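Timwood 라탄 발효 바구니 원형 20cm (리넨 커버 포함)

홈 > 베이킹 도구 > 발효 바구니

상품번호 697
무료배송 / 오후 2시 이전 주문 당일 출고
누적 후기 1,654개

옵션 선택: 원형 20cm / 타원형 (4월 재입고 예정)
커버 추가: 리넨 커버 1장 / 리넨 커버 2장

상품 설명

안녕하세요, 제가 우리 가게에서 제일 오래 붙잡고 있는 물건이 바로 이 바구니예요. 처음에는 저도 발효 바구니라는 걸 꼭 사야 하나 싶었어요. 집에 스테인리스 볼이 있고 면보가 있는데 굳이? 그래서 한동안 볼에 면보 깔고 밀가루 뿌려서 빵을 구웠거든요. 구워지긴 구워져요. 그런데 수분 많은 반죽을 하는 날이면 면보가 축축해지면서 반죽이 천에 쩍 붙고, 떼다가 윗면이 다 찢어지고, 오븐 앞에서 혼자 한숨 쉬고… 해보신 분들은 아실 거예요.

그러다가 에마누엘 스토이카 씨네 공방 바구니를 선물로 받았어요. Timwood라는 이름으로 나오는 바로 이 제품이에요. 첫날부터 반죽이 똑 떨어졌다고 쓰면 좋겠지만 그건 아니고요, 첫날은 가루를 너무 적게 뿌려서 가운데가 조금 붙었어요(길들이는 법은 아래에 따로 적었으니까 꼭 읽어주세요!). 세 번째쯤부터는 뒤집으면 스르륵 빠지더라고요. 나선 무늬가 빵 위에 동그랗게 찍혀 나오는 걸 보고 사진을 몇 장을 찍었는지 몰라요.

재질은 통라탄이에요. 굵은 심을 한 줄로 돌려 감아서 고정한 방식이고, 칠이나 광택제는 쓰지 않았어요. 손으로 감는 물건이라 줄 간격이 똑 고르지는 않고, 색도 어떤 건 밝고 어떤 건 꿀색에 가까워요. 받아보시고 "제 건 좀 노란데요?" 하고 문의 주시는 분이 계신데 불량은 아니에요. 쓰다 보면 다들 비슷하게 진해져요. 잔가시가 있으면 물에 적신 마른 수세미로, 아니 수세미를 살짝 적셔서요, 결대로 한 번 쓸어주시면 됩니다.

크기 이야기

원형 20cm는 안지름이 아니라 바깥지름이에요. 이걸 제일 많이 물어보세요. 밀가루 400g 안팎으로 잡은 반죽 한 덩이가 들어간다고 보시면 되고, 저는 식구가 셋이라 이 크기가 딱 좋아요. 토요일 밤에 성형해서 넣어두고 일요일 아침에 구우면 점심때까지 거의 다 없어져요. 500g 넘게 하시는 분은 타원형을 기다리시는 게 나아요. 작은 바구니에 욕심내서 담으면 반죽이 위로 넘어와서 테두리에 걸려요. 제가 해봤어요…

무쇠 냄비에 굽는 분들은 냄비 안지름을 먼저 재보세요. 바구니보다 조금 큰 냄비면 반죽을 뒤집어 넣기가 수월해요.

처음 받으시면

흐르는 찬물에 가볍게 헹구고 그늘에서 하루 말려주세요. 세제는 안 돼요. 다 마르면 분무기로 안쪽에 물을 아주 살짝만 뿌리고 쌀가루를 체로 쳐서 골고루 입혀요. 골 사이사이에 들어가게 손끝으로 문지르고, 뒤집어서 탁탁 털고, 다시 하루 말리고요. 이걸 두 번 하시면 돼요. 귀찮죠? 그래도 이 과정을 건너뛰고 "반죽이 붙어요" 하시는 분이 정말 많아요.

가루는 쌀가루랑 강력분을 반반 섞어 쓰는 걸 권해요. 쌀가루만 쓰면 빵 표면이 하얗게 버석거리고, 강력분만 쓰면 밤새 반죽 물기를 먹고 풀처럼 돼요. 시판 쌀가루 중에 찹쌀가루는 피해주세요. 저는 한 번 모르고 썼다가 바구니 솔질만 한참 했어요.

밤새 냉장 발효할 때

질문이 제일 많은 부분이라 좀 길게 쓸게요. 성형한 반죽을 바구니에 넣고 이음매가 위로 오게 둔 다음, 겉이 마르지 않게 꼭 덮어주셔야 해요. 냉장고 안은 생각보다 건조해서 그냥 넣으면 아침에 껍질이 생겨 있고, 그 상태로 칼집을 넣으면 칼이 걸려서 선이 삐뚤빼뚤해져요. 같이 보내드리는 리넨 커버는 고무줄이 들어 있어서 샤워캡처럼 씌우면 되는데, 천이라서 숨을 쉬잖아요. 여덟 시간 정도까지는 커버만으로 괜찮았고, 그보다 길어지면 저는 커버 위에 주방용 랩을 한 겹 느슨하게 더 둘러요. 바구니째 큰 비닐봉지에 넣고 입구를 접어도 되고요. 랩을 팽팽하게 당겨서 반죽에 닿게 하지는 마세요. 부풀면서 들러붙어요.
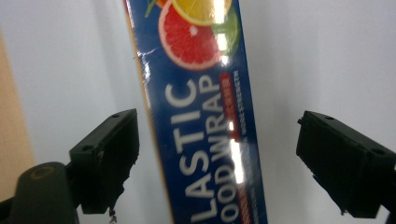
자몽이랑 레몬 그림이 있는 파란 상자 랩이에요.

랩을 꼭 써야 하는 건 아니에요. 일회용이 싫으신 분은 샤워캡 모양 실리콘 덮개도 좋고, 루미니차 일리에 씨는 큰 냄비 뚜껑을 그대로 얹어서 쓰신대요. 저희 집 냉장고는 선반 사이가 좁아서 뚜껑은 안 들어가더라고요. 냉장고 선반 높이도 한번 보고 주문하세요. 바구니 높이에 손가락 두 마디쯤 여유가 있으면 편해요.

수분율은 약 80%까지 이 바구니로 해봤어요. 그 정도면 반죽이 꽤 질어서 처음 하시는 분께는 권하지 않아요. 70% 아래에서 몇 번 구워보시고, 손에 익으면 물을 조금씩 늘려보세요. 진 반죽일 때는 가루를 평소보다 넉넉하게 뿌리고, 반죽 윗면에도 한 번 더 뿌린 다음에 담으면 훨씬 잘 빠져요.

아침에 꺼내면 바로 굽습니다. 실온에 따로 두지 않아요. 차가운 상태가 단단해서 칼집 넣기가 쉬워요. 종이호일을 바구니 위에 얹고 도마를 대고 휙 뒤집은 다음, 바로 들어 올리지 말고 잠깐 기다려보세요. 반죽이 제 무게로 내려앉으면서 떨어져요. 안 떨어지는 구석이 있으면 흔들지 마시고 손가락으로 테두리를 살살 눌러서 떼어주세요.

리넨 커버

커버는 두 가지로 쓸 수 있어요. 바구니 안에 깔면 무늬 없이 매끈한 빵이 되고, 위에 씌우면 덮개가 돼요. 한 장으로 둘 다 할 수는 없으니까(당연한 말인데 문의가 와요!) 매끈한 빵을 좋아하시면 두 장 옵션으로 고르세요. 호밀빵처럼 무늬가 잘 안 사는 반죽은 저도 커버를 깔고 해요. 세탁은 가루를 털고 미지근한 물에 손빨래, 섬유유연제는 쓰지 마세요. 빵에서 꽃향기 나요. 처음 빨면 조금 줄어드는데 고무줄이 있어서 쓰는 데는 지장 없어요.

관리와 보관

평소에는 물로 씻지 않아요. 굽고 나면 바구니를 오븐 근처에 두었다가 바싹 마르면 뻣뻣한 솔로 골을 따라 털어주는 걸로 끝이에요. 솔은 따로 팔지 않고요, 안 쓰는 새 채소 솔이면 충분해요. 반죽이 눌어붙었으면 불리지 말고 완전히 말린 다음에 긁어내세요. 젖은 채로 문지르면 골 안으로 더 들어가요.

장마철에는 정말 조심하셔야 해요. 덜 마른 채로 찬장에 넣어두면 곰팡이가 생겨요. 저는 여름 내내 벽에 걸어둬요. 비닐봉지나 밀폐용기에 보관하지 마시고, 바람 통하는 데 두세요. 혹시 검은 점이 작게 생겼으면 솔로 털고 햇볕에 바짝 말린 뒤에 낮은 온도 오븐에 잠깐 넣었다 빼는 방법이 있는데, 점이 넓게 퍼졌으면 아깝더라도 빵 반죽에는 그만 쓰시는 게 맞아요. 저희 집 첫 바구니는 그렇게 해서 지금 마늘 바구니가 됐어요.

자주 주시는 문의

식기세척기에 넣어도 되나요? 안 돼요. 라탄이 부풀어서 모양이 틀어져요.

바구니째 오븐에 구워도 되나요? 안 됩니다. 발효용이에요.

Flevar 펄프 바구니랑 뭐가 달라요? 둘 다 써봤는데 Flevar 쪽은 무늬가 더 또렷하고 처음부터 잘 떨어지는 대신 모서리가 부딪치면 부스러져요. 저는 손이 험해서 라탄이 편해요. 살살 쓰시는 분이면 그쪽도 좋아하실 거예요.

이스트 빵에도 쓸 수 있나요? 그럼요. 다만 부푸는 속도가 빠르니까 바구니의 절반 조금 넘게만 담고, 자주 들여다보세요.

냄새가 나요. 처음엔 마른풀 냄새가 나요. 며칠 바람 쐬면 약해지고 가루를 몇 번 입히면 거의 안 나요. 시큼한 냄새면 덜 마른 거예요.

구매하신 분들 후기

코르넬 그레쿠: 선물용으로 샀다가 하나 더 샀어요. 무늬가 예쁘게 나옵니다. 포장 상자가 좀 찌그러져서 왔는데 바구니는 멀쩡했어요.

플로아레아 가브릴러: 20cm가 생각보다 작아요. 둘이 먹기엔 맞아요. 설명에 바깥지름이라고 되어 있는 걸 나중에 봤네요. 별 넷.
└ 판매자: 앗, 그래서 크기 설명을 더 위로 올렸어요. 후기 감사합니다!

투도르 브라투: 가루 입히는 거 두 번 하라는 말 들으세요. 저는 한 번만 하고 후회했습니다.

배송과 교환

제주와 도서 지역은 배송비가 추가돼요. 바구니 교환은 가루를 입히기 전까지만 가능하고, 줄이 풀렸거나 고정핀이 빠진 건 쓰신 뒤라도 사진 보내주시면 바꿔드려요. 커버는 세탁하셨으면 교환이 어려워요. 색 차이로 교환을 원하시면 왕복 배송비를 받고 있고요, 주문하실 때 메모에 "밝은 색으로요"라고 남겨주시면 남은 것 중에서 최대한 골라서 보내드릴게요.

타원형은 4월에 들어와요. 재입고 알림 눌러두시면 문자 갑니다.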